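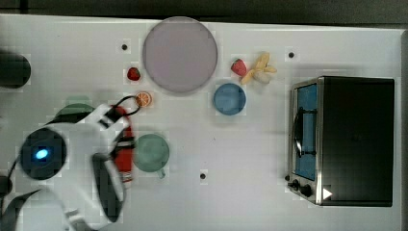 Maarja Stankevičius got to the second floor of the Saltgate building a little after seven and found the night sheet taped to the door. It said, in Zeyu's handwriting, "Cell 2 misses low. Always low, always same side. I did not touch it. Sorry. Z."

She read the log before she took her coat off. The arm had run 533 picks since the last service. The first 228 were clean. After that the misses started, one here and there, then closer together, and by the end of the night it was closing its fingers a little under where it should on almost everything. Mugs were all right because a mug is forgiving. The strawberries were not all right.

Zhiqiang Ren came in with two coffees and put one on the filing cabinet.

"Recalibrate," he said.

"I'll look at it first."

"You always look at it first. Then you recalibrate."

"Then I know what I'm recalibrating."

He shrugged and went to his own desk. He had been at Saltgate a year longer than she had and had never once taken the cover off anything. His cells ran fine, which she tried not to hold against him.

She put the arm in hold, pressed the stop, hung her tag on the switch and waited. Dorothy Catterall had taught her to wait. Dorothy had serviced packing lines in Hilcombe for thirty years before she came here, and she had a way of standing in front of a machine with her hands in her cardigan pockets until the other person got uncomfortable. "It's been moving all night," she would say. "Let it be still a minute." Maarja had thought this was superstition until she saw Dorothy use the minute to read every cable from one end to the other.

So she read the cables. Nothing was pinched. The connectors were seated. She moved on to the base and put a wrench on each bolt, and none of them gave.

The fingers came next. She took hold of the upper one and tried to rock it, and it didn't move. She took hold of the lower one and it did. It was a very small movement, less than the thickness of a fingernail, but it had a click in it.

"Zhiqiang."

"What."

"Come and feel this."

He came over and felt it. He did it again, and made a face.

"That's the screw," he said.

"That's the screw."

She backed it out and held it up to the window. The threads were bright where the blue compound should have been. Someone had changed the finger and put the screw back dry. She went to the service book, though she already had an idea what it would say. The last entry was Apr 29, 2023. Lower finger replaced, pad replaced, screw torqued, thread compound applied. The initials were M.S.

She looked at it for a while. She could remember the day. Her brother had called from Kalari about their father, and she had gone out to the stairs to take it, and when she came back she had finished the job and filled in the page. She remembered filling in the page very well. She didn't remember the compound.

"Whose was it?" Zhiqiang asked from his desk.

"Mine."

He didn't say anything to that. After a moment she heard him start typing again.

She cleaned the threads with a swab, and then the hole, and left both to dry. She put on one drop of compound, seated the finger against its shoulder and brought the screw up with the small torque driver until it clicked. She checked the upper finger the same way and redid that one too, although it hadn't asked for it. Then she wrote it up. Where the form said Cause, she wrote "Compound omitted at last service, M. Stankevičius." She read it over and left it.

Dionysis Sotiropoulos came by at ten to ask if the cell would be ready for the people from Yan. He managed the floor and asked everything as if he were already apologizing for it.

"The compound has to cure," she said. "After lunch."

"They're here at two."

"Then it'll be ready at two."

He looked at the form on the bench. He could read upside down, everyone knew that. He picked up her pen, signed in the supervisor's box, and put the pen back where it had been.

"How is your father?" he said.

"Better. He's out of the hospital. He complains about the soup."

"Good," Dionysis said, and went off down the hall.

After lunch she took her tag off the switch, released the stop and ran the arm to its reference points at quarter speed, with her hand near the button the whole way. The offset had gone. She recalibrated anyway, and Zhiqiang, without turning around, said, "There it is."

She took the night sheet off the door and wrote under Zeyu's note, "Not you. Loose finger, my mistake, fixed. Call me if it clicks." She taped it back up at his eye level — he was taller than she was — and went to find somewhere to eat her sandwich.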